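Home Set-up Operation Service Downloads Contact

Filed under: Tullus Service Robot / Working Rules / Shared Rooms

Section 7. Drink stations and small refrigerators

Revised 1 June 2025. Replaces the sheet issued in September.

7.1 Scope

Use this section when a Tullus robot will work at a counter that people also use, with cups, sachets, a water dispenser or a small refrigerator within its reach. It covers preparing the counter, opening and closing a refrigerator door, care of the fingers, and the floor next to the work area. The rules for kitchens with a stove or an oven are in a separate section and are stricter.

The site lead is the person who signs the work area sheet. One site lead is named per room. If the site lead is away, the robot stays parked until another name is on the sheet.

7.2 Preparing the counter

1. Park the robot and press the hold button on the base. The ring light turns amber.
2. Clear the counter of anything that doesn't belong to the task. Personal phones, keys and open drinks go somewhere else.
3. Put every item the robot will handle in the place shown on the work area sheet. Small flat items such as sachets should lie flat, with no other item on top of them.
4. Check that lamps, poles and wall decorations near the counter are fixed or stand firmly. Nudge each one by hand. If it moves, fix it or take it away.
5. Route cables along the back of the counter. A cable may not cross the space between the robot and an item it has to pick up.
6. Lock the hot water function on the dispenser, if it has one. Leave it locked unless the task sheet says in writing that the robot may draw hot water.
7. Release hold and run the slow survey. Stay within reach of the stop button until the survey ends.

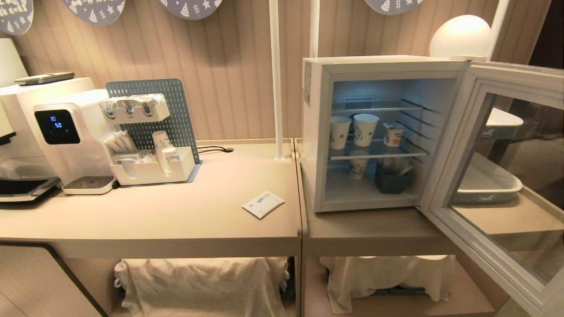

Annunziata Fabbri: We do step 5 before step 3 in our room. If you set the items out first, you end up moving them again to get at the cables. Can the order be changed in the next revision?

The order may be changed on site. All seven steps must still be done, and the sheet must show them in the order you use.

Note: The survey stores the layout as it stands. If someone moves the refrigerator or the dispenser afterward, even by a hand's width, run the survey again. Moving cups and sachets doesn't call for a new survey.

7.3 Refrigerator doors

A light door with a glass panel is the part of the counter most likely to be damaged. Glass also reflects the room, and the robot can take a reflection for an object. Treat the door as a separate task with its own sheet.

Before the first run:

1. Open the door by hand through its full swing. Write down the side it opens to and how far it goes.
2. Make sure nothing stands in the path of the door. Lamps placed on top of the refrigerator must not hang over the door side.
3. Check that the refrigerator doesn't slide when the door is pulled. If it does, put a non-slip mat under it.
4. Load the shelves. Keep a finger's width between containers where the robot will reach in. Tall items stand at the back.
5. Set the pull limit to Low. Raise it one level at a time, and only if the door won't open.

During the run:

6. The robot opens the door fully and lets go of it before reaching inside. It doesn't hold the door with one arm while the other arm works on a shelf.
7. No one reaches into the refrigerator while the robot is in motion. To take something out, press hold, wait for amber, then reach.
8. The door is closed by the robot or by the site lead. Other people in the room leave it alone until the ring light is amber or off.

CAUTION: Never raise the pull limit to get past a door that is stuck. Find out what is holding it. A packet caught in the seal is a common cause.

CAUTION: Open cups with liquid in them don't go on a shelf above another electrical device. Use lids or use empty cups for practice runs.

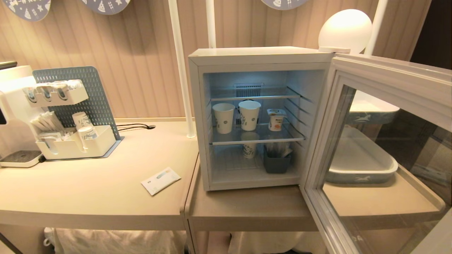
If food is stored for people to eat, the door should not stay open longer than the task needs. Plan the task so that everything going in or out is handled in one opening - two at most. For long practice sessions, take the food out and use empty packaging in its place. Mark the refrigerator so that visitors don't put their lunch in it.

Note: Some small refrigerators sound an alarm when the door stays open. The alarm doesn't affect the robot. Don't tape over the door switch to silence it.

7.4 Fingers and finger covers

Covers are allowed on the fingers where the task sheet lists them. They keep the fingertips clean and give a softer contact on paper cups and glass.

1. Press hold before you touch the gripper.
2. Fit the cover with no loose end past the tip. A loose end can catch in a door seal or a pegboard hole.
3. Close and open the gripper once at slow speed and watch the tips. They should meet without the cover folding between them.
4. Look at the covers again at each break. Change any cover that is torn, stained or slipping.
5. Run the grip check after each change. The score shown on the panel must be 94 or higher. If it's lower, refit the cover and repeat.

Covers that have touched spilled food or drink are thrown away, even if they look clean once dry.

7.5 The floor next to the counter

Power supplies, chargers and spare leads tend to collect at the foot of the counter. The arm may pass over this area when it lines up with a low door or a handle, so the floor counts as part of the work area.

1. Keep loops of cable out of the path of the base.
2. Gather spare leads and move them clear of the side where the door swings. Leave around 100 mm between the nearest lead and the lowest point of the arm's path.
3. Check labels on connectors before you unplug anything. Do not pull a lead out of a pile to see where it goes.
4. Mark any equipment that has to stay on the floor on the work area sheet.
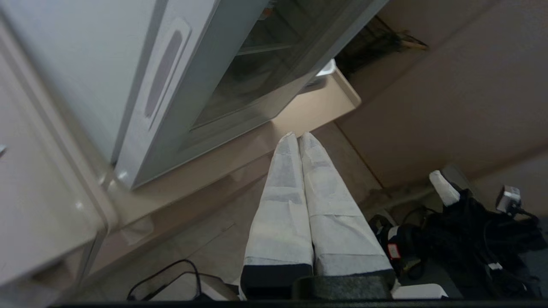
Low objects are hard for the head camera to pick up when the robot stands close to the counter. For that reason the first approach to a low handle is always made at slow speed, with the site lead watching from the side and not from behind the arm. If the arm touches a cable, press stop, free the cable by hand and check it for damage along its whole length. Enter the contact in the log even when you find no damage.

7.6 Ending the session

1. Have the robot put down anything it is holding.
2. Send the arms to the rest position and press hold.
3. Close the refrigerator and check the seal by hand.
4. Unlock the dispenser for normal use.
5. Wipe the counter and put back what was cleared in 7.2.
6. Sign the sheet and note the time.

Questions about this section go to Sveva Villa or Brunello Serra at the Bandico service desk. Sites run by Majimbun keep their own work area sheets and should send changes to Jozefína Havlíček first.

Previous: Section 6. Tables and trays Next: Section 8. Shelves above shoulder height

© 2025 Bandico | Contact | Terms of use | Back to top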